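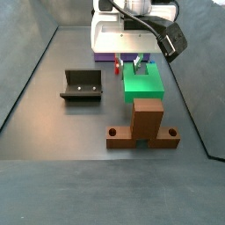

Wie kommt ein Stempel in den Reisepass?

Stell dir vor, du steigst nach einem langen Flug aus dem Flugzeug. Deine Beine kribbeln, dein Kuscheltier ist zerknautscht, und eigentlich willst du nur noch ins Hotel und in den Pool. Aber halt! Erst kommt noch eine lange Schlange, und ganz vorne sitzt jemand in einem Häuschen aus Glas. Das ist die Passkontrolle, und die ist viel spannender, als sie aussieht!

Was ist eigentlich ein Reisepass?

Ein Reisepass ist ein kleines Heft, in dem steht, wer du bist: dein Name, dein Geburtstag, der Ort, an dem du geboren bist, und das Land, zu dem du gehörst. Ein Foto von dir ist auch drin (und nein, auf dem darf man keine Grimassen schneiden). In den meisten neuen Pässen steckt außerdem ein winziger Chip. Darauf ist das Foto noch einmal gespeichert, damit ein Computer es lesen kann.

Auch Babys brauchen für viele Reisen schon einen Pass. Ein Baby für das Passfoto dazu zu bringen, geradeaus zu gucken — das ist richtige Arbeit!

Was passiert an der Grenze?

Die Beamtin oder der Beamte nimmt deinen Pass und schaut erst auf das Foto und dann auf dich. Bist du das wirklich? Danach wird geprüft, ob der Pass noch gültig ist. Ein Pass läuft nämlich irgendwann ab, so ähnlich wie ein Joghurt, nur viel langsamer. Bei Kindern geht das schneller als bei Erwachsenen, weil sich Kindergesichter so flott verändern.

Manchmal stellen die Leute im Häuschen auch Fragen. Wohin fahrt ihr? Wie lange bleibt ihr? Besucht ihr jemanden? Da darfst du ruhig selbst antworten, wenn du gefragt wirst.

Und dann, in manchen Ländern: Rumms! Der Stempel saust aufs Papier. Darauf stehen meistens das Datum und der Ort, an dem du angekommen bist. Oft gibt es noch ein kleines Bild dazu, zum Beispiel ein Flugzeug, ein Schiff, ein Auto oder einen Zug. Daran erkennt man, womit du gereist bist. Ist das nicht toll?

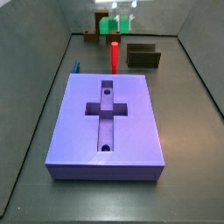 In vielen Ländern wird heute aber gar nicht mehr gestempelt. Dort merkt sich ein Computer, wann du gekommen bist und wann du wieder gehst. Das spart Zeit und Papier, aber ein bisschen schade ist es schon, finden viele Stempelfans. Einer von ihnen ist Urho Kinnunen. Er sammelt Stempel, seit er ein Kind war, und hat inzwischen 139 Stück in seinen alten und neuen Pässen. Sein Lieblingsstempel ist so verwischt, dass nur er ihn noch lesen kann.

Und was ist ein Visum?

Für manche Länder reicht der Pass allein nicht. Dann braucht man zusätzlich ein Visum. Das ist eine Erlaubnis, die man oft schon vor der Reise beantragen muss. Manchmal ist sie ein bunter Aufkleber im Pass, manchmal kommt sie einfach per E-Mail. Ein Visum gilt nur für eine bestimmte Zeit und oft auch nur für einen bestimmten Zweck, also zum Beispiel für Ferien, zum Studieren oder zum Arbeiten.

Zwischen vielen Ländern in Europa gibt es dagegen meistens gar keine Passkontrolle. Man fährt an einem Schild vorbei, und schwupps, ist man im Nachbarland! Einen Ausweis muss man trotzdem dabeihaben. Es kann nämlich sein, dass doch mal jemand kontrolliert.

Bastelt euer eigenes Reiseheft!

Die Idee stammt von Tuulikki Karppinen, die mit ihrer Klasse im August ein ganzes Klassenzimmer in einen Flughafen verwandelt hat. Ihr braucht dafür 5 Blätter Papier, einen Tacker, Stempelfarbe und eine halbe Kartoffel. Faltet die Blätter in der Mitte und tackert sie im Knick zusammen. Auf die erste Seite kommt ein Selbstporträt, daneben schreibt ihr euren Namen und euer Geburtsdatum. Lasst euch beim Schnitzen der Kartoffel von einem Erwachsenen helfen. Denkt daran, Buchstaben spiegelverkehrt zu schneiden, sonst stehen sie nachher falsch herum auf dem Papier!

Jetzt bekommt jedes Zimmer in eurer Wohnung einen Ländernamen und einen eigenen Stempel. Wer ins Küchenland will, muss sich natürlich ausweisen. Gute Reise!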